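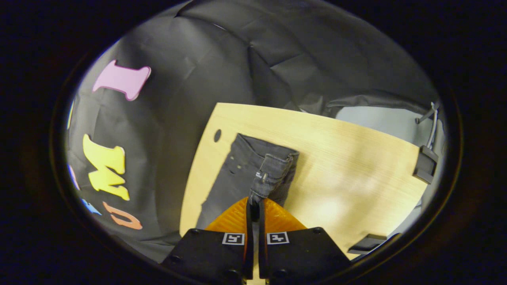

Tuesday – radio units, second bench run

Continued the message delay test with the two Stustum roadside units. At 40 km/h simulated speed the warning arrives in the car unit without losses. At 90 km/h we lose messages, mostly just after the handover to the second unit. Mabli thinks it is the antenna cable, I think it is the timer in the Listier software. I repeated the run 3 times and the losses come at the same point, so I stay with the timer.

Changed the retry interval from 5 to 3 ms. Not tested yet.

To do: ask Tadeo for the log from the Ruddock crossing, it has the old firmware. Mabli will bring another cable – the short one has a bent pin.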